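Notes from the Bench: what the bin bags are teaching us
By Marites Belmonte

If you dropped by the Gallura open afternoon in May last year, you may remember me going on at some length about tea towels. I was very fond of the tea towels. They were flat, they were patterned, they stayed more or less where you put them, and our policy (the learned bit of software that decides what the gripper does next) got rather good at folding them. Several of you asked what we'd be moving on to, and I said something breezy about "other soft things around the house". Well, the other soft things have arrived, and they are garbage bags, and they have been keeping us humble ever since.

The project is called Asora, for those who are new to the mailing list, and the idea behind it is simple enough to explain over a cuppa. We don't steer a robot arm around to show it what to do. A person picks up a gripper with a camera on it, walks over to the chore and does the chore, and the recording of that becomes the lesson. Florante Ocampo, who built most of our hand-held tools, likes to say the best thing about the method is that you can do it in your own lounge room, and he's right, because a lounge room has bad light and furniture in the way and that's exactly what we want the policy to cope with.

The chore we picked was lining a bin. You gather the bag, get it into the container, bring the edge over the rim and tug it down all the way round. Most of us do it without thinking, usually with one hand on the bag and our mind on dinner. Ask a policy to learn it and you soon find out how much your fingers have been quietly handling on your behalf.

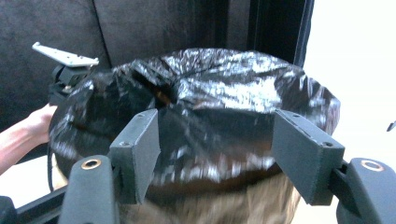

Black plastic is the real troublemaker. A tea towel has a colour and a weave and the camera can hang on to those from one moment to the next, but a shiny black bag is mostly highlights, and the highlights slide about whenever the gripper moves. Our first model, trained on 2000 recordings of all sorts of household jobs, would chase a bright fold across the bag as though it were an edge worth grabbing. It would close on it with great confidence, pull, and come away with nothing at all, or else drag the whole bag out with it. I watched a fair few of those runs through my fingers.

What helped in the end was a change to what we asked the model to pay attention to. Florante's suggestion was to stop labelling the final grasp only and to mark the moment the plastic goes taut as well, going back through the recordings frame by frame. A bag under tension looks different from a bag at rest, even a black one: the creases straighten out and point towards the pads. Once the model had that second thing to predict, it began to treat a slack bag as a sign that it hadn't finished yet, and it would have another go at the pinch before pulling. It was a lovely thing to see the first time!

Now for the result, with all the usual cautions. We ran 117 trials on bins and bags the model hadn't seen in training. The old version got the liner over the rim and kept it there in almost half of them, and the new one did noticeably better, though I'd like to hold back the final tally until the group at Menon has repeated the runs with their own arm. They've been very generous with their lab time, and it seems only fair that they get to check our sums before I start crowing.

There are still things it does badly. Thin bags that cling to themselves are a misery, and the model has no notion of which end is open, so we hand it bags that have already been shaken out. It also struggles when the person helping lets go a bit early, and the bag slumps back to the side they were holding. We have 7 more recording sessions planned to work on that, with a wider mix of bin shapes and a few coloured liners thrown in to see whether it's the black or the shine that gives us the most grief. My money's on the shine, Florante's is on the black, and there's a packet of biscuits riding on it.

If you'd like to come along and record with us, we'd be delighted to have you. You don't need any experience with robots, and the gripper takes a few minutes to get the hang of. Sessions run out of the Skillville workshop, upstairs, and last for 2 hours with a break in the middle. Just reply to this newsletter and I'll send you the times. If you have an odd-shaped bin at home, do bring it with you.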